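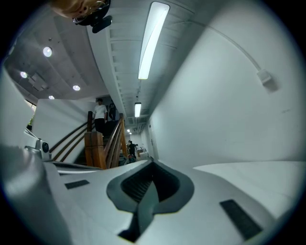
Cundambridge,楼梯口,夹爪视角

周一更新一下上次说的那个“左手慢半拍”的毛病,找到原因了,过程有点丢人,慢慢讲。

先补背景。我们组在做双手示教,人拿着手持夹爪干活,录下来的轨迹再给 Jeltora 那台双臂机去回放。录的时候看着都好好的,回放就出事:左臂本来该停在壳子边沿外面一点点,结果直接顶上去了,还在使劲!我离急停按钮就一步,拍下去的时候手都是抖的😅

人没事,机器也没事,左边的指尖换了一根。Dumisani 当场宣布所有回放暂停,把工作区的门槛也提了一级:急停旁边必须站人,不许一边盯电脑一边“顺便看着”。我举双手赞成,因为那个一边盯电脑的人就是我。

然后开始查。第一反应肯定是标定嘛,重标,没用。再标,还是没用。我一共标了3遍,标到看见棋盘格就想吐。
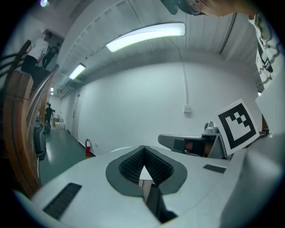
第二个怀疑对象是定位。当时我特别笃定,觉得肯定是视觉里程计在走廊这头跟丢了。你们看这个环境,中间一大片白墙,就一根细白管子加一个接线盒,能抓的特征少得可怜,地面又亮得能照出顶灯,换谁来都得怀疑它。标记卡斜着装在那截灰色的臂上,我连支架的螺丝都一颗一颗拧过(Smits 家的支架,紧得很,冤枉人家了)。结果把轨迹拉出来一看,平滑得不行,一点跳变都没有。好吧,不是它。

这里要夸一下 Keabetswe Zwane。我在那儿对着轨迹图发呆,她路过看了一眼,问我:“你怎么知道左右两条线是同一个时间轴?”

我:……

我还真不知道。我一直默认它们是。

于是我俩做了个土得掉渣的测试:两只夹爪并在一起,往桌上一磕,看两边的加速度尖峰差多少。第一次磕,差一点点。放着录一会儿再磕,差得更多。录得越久差得越多,最长的那几段里,左边最多晚了300毫秒。

300毫秒听着不吓人,可是手在往前送的时候,这点时间够指尖多走一大截了。右手以为左手已经停住,左手还在路上呢。
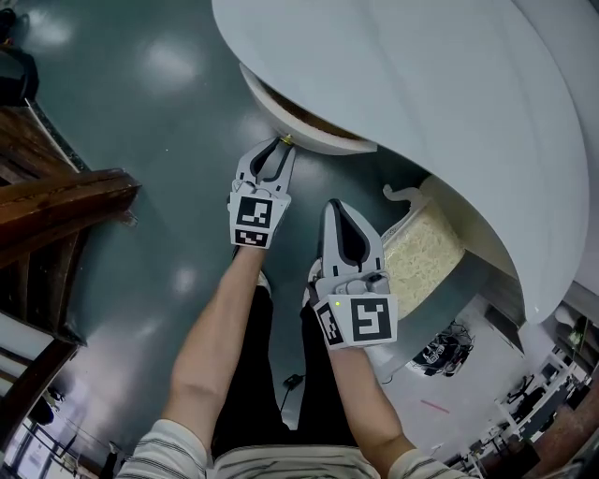

再说为什么录的时候完全看不出来。人有眼睛,会自己找补啊!像这个动作,左边夹爪抬高,指尖刚好搭到白壳的边沿,右边夹爪放得低一些,两指合着,人看到碰上了自然就收力了。回放的时候没人替它收,时间一错位,碰上了它还接着往里走。所以我那些“看着都好好的”的录像,说明不了什么问题。顺便说一句指示灯,右边夹爪上亮着一小点绿灯,我以前看到绿的就放心开录。后来翻文档才知道,我们这版固件里绿灯只管供电和存储,根本不管时钟有没有对上。

真正的原因:授时用的是 Andel 那个同步盒,左手夹爪重启之后没有重新握手,就一直用自己内部的时钟跑,越跑越偏。日志里其实写了一行警告,级别是 info,和一万行废话混在一起,我从来没往下翻过。

损失清点:重启之后录的131段全部打回。有人问能不能靠磕一下的尖峰事后对齐,我试了,短的勉强行,长的漂移不是线性的,中间那段对不准。要拿去驱动真机器的数据,我不想赌,标了“禁止回放”,放到单独的目录里去了。

改了这些,给同样在搞这个的朋友参考:

每段开头磕一下,结尾再磕一下,两头的差对不上就直接作废。

握手失败改成 error,没对上时钟就不让开录,夹爪会一直嘀嘀叫,烦死人,很好。

回放先空跑,速度压到最低,壳子挪走。这条本来就写在规程里,之前我图快跳过了,挨骂活该。

还有一件事是 Dumisani Ngubane 复查现场的时候揪出来的,跟同步没关系:地上的线。上面那张里白壳下面就有一团黑线堆着,腿边地上也有一根带小插头的。两只手都举着夹爪的时候,你根本腾不出手扶东西,旁边就是楼梯。现在规矩是开录之前先收线,收不走的贴地固定。我负责贴,胶带已经用掉一卷了。

评论区问要不要换掉同步盒的:暂时不换,锅主要在我们自己的启动脚本上,重启流程里少调了一步。补丁昨晚合进去了,我连着重启左手夹爪做测试,目前每次都能握上手。

回放还没恢复,等 Dumisani 签字。这几天先重录,今天下午继续,我去充电了。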